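Unit 13: Closures for Cord and Chain
Course notes, A. Liyanage

A pendant cord needs a closure that holds under a light pull and opens with one hand. For leather cord, glue the end cap first and attach the clasp after the adhesive sets. Sterling jump rings are closed by twisting sideways - never by pulling the ends apart.

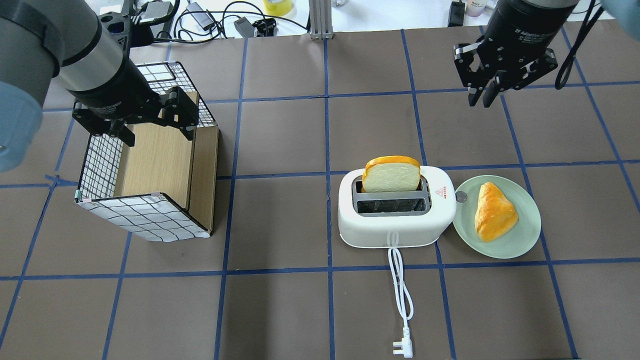 Open-topped box, fabric exterior with grid print.

Sliding knots need no clasp. Tie each end around the opposite strand with 2 full wraps, then trim. Reading: Probert, chapter on findings.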